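**Block sorting: 200 demos vs 500**
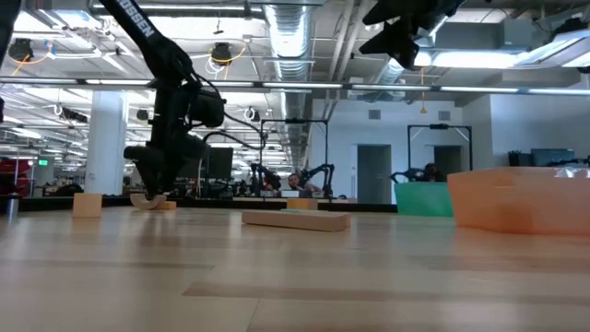 ### cilico_mk
Trained the same policy twice on the wooden blocks. With 200 demos it got 87 picks out of 100. With 500 it got the same. The arch block is still the worst one to grip.

### Bundgaard
Did you move the bins between runs? If not, I wouldn't call that a plateau.

### cilico_mk
No, bins fixed. Only the blocks moved.

### ondia_r
Disagree with Bundgaard, fixed bins are fine for a grip test. I'd want 3 seeds though.

### cilico_mk
Second seed is training now.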